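Arm scrapes the bin wall on the way out and sometimes loses its grip

Posted in Home Builds and Shared Shops
166 views

dostotari_bench

I have a bin picking setup in our shared shop and could use some advice from people who have gotten further than I have. It is a six-axis arm with a two-finger gripper, reaching into a gray container with two compartments. The job is simple: pick things out of the front bin, lift them over the divider and drop them in the rear one. When the rear bin is full I tip everything back and start over.

The trouble is the wall. Anything that sits more than a finger's width from the side comes out fine. Anything against the side or in a corner is a coin toss. Either the outer finger hits the wall before it gets low enough, or it gets down there, closes, and then drags along the wall on the way up and lets go. The front face of the divider has a wide worn band from this, with marks in a few different colors.

I run everything through Prultisen on an old desktop. The approach is always straight down, then close, then straight up, then across. I have tried slowing the lift by half and the only change is that it drops things more slowly.

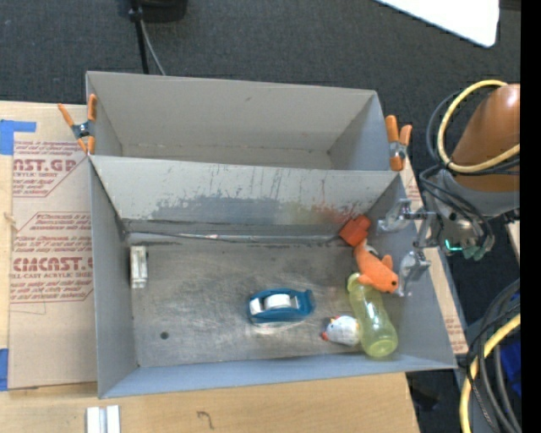 The mix of objects is deliberate. I wanted hard things and soft things, some that roll and some that don't, and one that is see-through. The tape dispenser is easy when it lies flat in the open. The plush is easy anywhere, you can grab it by any part and it comes along. The bottle is the worst of the lot, and it gets worse when something is leaning on it.

What I want to know:

Is there a standard way to deal with walls, or do people just buy a bin with lower sides?

Should the gripper come in at an angle near the edges? Prultisen has a tilt setting but I have never touched it.

Would padding on the fingers help with the drag, or just make them thicker and cause more trouble getting in?

I would like to leave it going from after lunch until 6 in the evening without standing next to it. My best so far is a good deal short of that.

stilport_shop

Yes, use the tilt. Straight down is the wrong approach for anything near a side. You want the wrist leaning in toward the middle of the bin so that the fingers point out at the wall and the bulky part stays over open space. Start with a small angle and go up until the outer finger gets down without touching. On ours a small lean was enough for most things and we only needed more in the corners.

The second half of this is the lift, and I think it is where you are losing them. Don't go straight up after closing. Move sideways toward the center first, with only enough lift to get clear of the floor, and then go up. If you go straight up from against a wall, the object is rubbing the whole way and the friction pulls it out of the fingers. Slowing down does nothing for that, as you found.

In Prultisen you add a waypoint between close and lift. Make it relative to the grasp and have it point at the bin center, or you will be writing one for each wall.

Also check which way the fingers open. If they open across the wall, one finger has to squeeze in between the wall and the object. Turn the wrist a quarter turn so they open along the wall and neither one has to fit in there. For a long thing lying flat against the side you can't do that, so push it first. Put the closed fingers beside the end of it, nudge it away from the wall, look again, then grab.

On padding, thin is fine. We used a strip of soft rubber on the inside faces only. Leave the outside bare - rubber on the outside will catch on the wall and make it worse.

Last thing, make sure the container can't creep. We had ours held at one side only and it turned a little with each bump. After an hour the arm was going for walls that weren't where it thought they were. Clamp both sides, and put a pencil line on the table along one edge so you can check it when you walk by.

ibarra_garage

Get a bin with sloped sides. I fought with this for a whole July and then swapped the bin and it went away. Things slide to the middle by themselves.

kettle_and_wire

The sloped bin does work, but you end up with everything in a pile in the middle and then you have a different problem. I would try the sideways move first, it costs nothing.

For the bottle, I doubt it is the wall at all. If you are using a depth camera, clear plastic often gives you bad depth or none, so the grasp gets planned on whatever is behind it. Save the depth image when it misses and look. If there is a hole where the bottle should be, wrap a piece of masking tape around the middle and try again. If it picks fine with the tape on, you know what you are dealing with.

I would also log every pick with the position and whether it held. I did 1,000 before changing anything and 2,000 after, and the misses were nearly all in one corner, which came down to a bad calibration on that side. I would have blamed the gripper.

dostotari_bench

Thanks all. I set the tilt and put in the sideways waypoint last night, and the first short run had a lot less scraping. Corners still miss now and then. The quarter turn is next, and I saved a few depth images of the bottle that I haven't gone through yet. I'll post the log once I have enough in it to be worth reading.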